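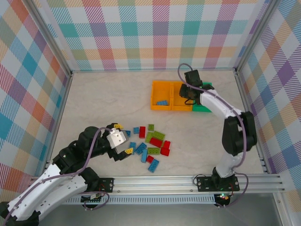 Udbridge Releases Rovix 4, Planning Software for Two-Arm Sorting Cells

Shares: 73 | Comments: 4

UDBRIDGE, January. Udbridge today released Rovix 4, a major new version of its planning and perception software for robot cells in which two arms share one work surface. The update is available now to all current license holders, and we're very happy to finally get it out the door!

Rovix takes in camera views of a workspace, works out which objects are there and how they lie on top of one another, and then plans a pick order for both arms at once. Earlier versions planned for one arm and asked the other to stay clear. In Rovix 4 the two arms are planned together from the first step, so one can reach into a pile while the other works over the trays.

Toy building bricks have been our favorite test material for a long time. They come in a few plain colors and simple shapes, they land in every possible position, and they hide each other in ways that give a vision system real trouble. A brick lying on its side can look like a completely different part. A glossy one throws back a highlight that older color models read as white. The Wojcik test set, which we've built up over the course of this release, now holds 1,711 brick piles, and every nightly build of Rovix is run against a portion of it.

What's new in perception

The biggest change is in how Rovix uses its wrist cameras. A fixed camera gives a good overview of the cell, but it can't see under a leaning brick. Rovix 4 combines the overview with close views from the gripper and keeps one shared list of objects, with a confidence score for each. If a part shows only a strip of studs under its neighbor, it stays on the list as a partial object and gets another look once the neighbor has been moved.
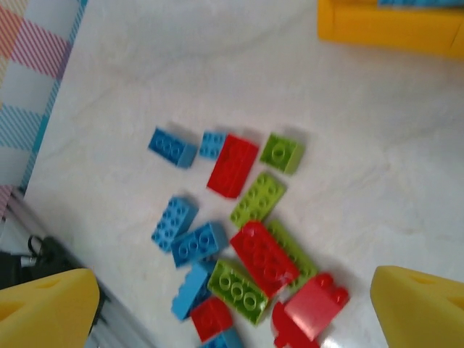
Wrist camera view of red, blue and lime-green bricks, with the yellow gripper fingers spread wide apart.

The software also copes better with blur. Images taken while an arm is moving used to be thrown out, which meant a lot of stopping and waiting. Rovix 4 estimates how soft the edges are in each image and widens its position estimates to match. Color and rough location are often good enough to start planning the approach, and the finer grasp angle can be settled in the last stretch of the move.

Patterned backgrounds got some attention too. Cell walls covered in checks or stripes can set off false edges, particularly in pastel shades close to the color of a part. A new background mask is learned once during setup and can be refreshed from the main screen.

What's new in planning

Pick order is now worked out from the top of the pile down, with a preference for parts that free up others. The planner, called Kimorico, scores each possible grasp on finger clearance, on what the part is resting against, and on where the other arm will be at the time. Teams can watch the scores change live in the Kimorico viewer, drag a pick up or down the list, and save the result as a rule. We've had a great time playing with this one, and we think cell programmers will too.

Tray layouts are plain text files. Each compartment gets a name and a rule for what goes in it, by color, by size or both, and the file can be edited while the cell is paused. Layouts from Rovix 3 open without changes.

The release includes 1,150 regression tests that customers can run on their own cells, in simulation or on hardware, along with a log viewer that lines up camera images with arm positions. Sample projects cover brick sorting with one arm, brick sorting with two arms, and tray-to-tray transfer.

Availability

Rovix 4 is a free update for anyone with a current Udbridge license. Release notes, sample projects and the setup guide are in the download area of the customer portal. Support for Rovix 3 continues through December.

About Udbridge

Udbridge writes control, perception and planning software for small robot cells. Its products include Rovix and the Kimorico planner.

© Udbridge. All rights reserved. | Press contact | Back to top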